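Visit to the toy fair in Korkham

I went to Korkham in October with my sister, who runs a small shop for children's goods. The fair opened at nine and the line for coats was already long. We paid 17 for two tickets, a fair price for a whole day.

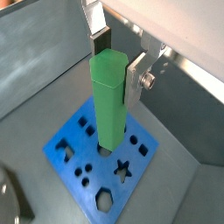 The halls

Hall 2 was the best one. Camevus had nearly 300 puzzles on its tables, and children could try all of them. The lady there explained patiently how they choose their paints, and my sister wrote down everything.

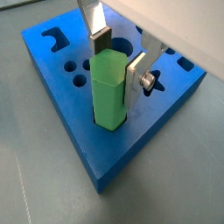
Green square prism in the blue block

Lunch was soup and bread, a little salty. After it we visited Eren, who make dolls' clothes, and ordered 19 sets for the spring. Delivery is slow – six weeks – but the sewing is very clean.
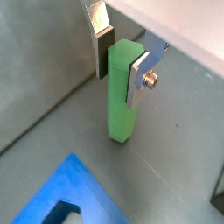
The talk in the afternoon was on repairing old toys. I understood most of it, although the speaker was quick and the microphone was weak. I would have liked to hear more on glue. 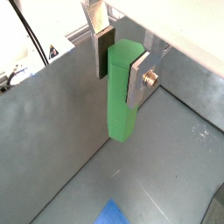
Po-yen Leung wrote to me afterwards that the repair talk was better last year, when it lasted two hours and people could bring their own toys. I will ask the office if this can come back. The bus to the station leaves from the north gate.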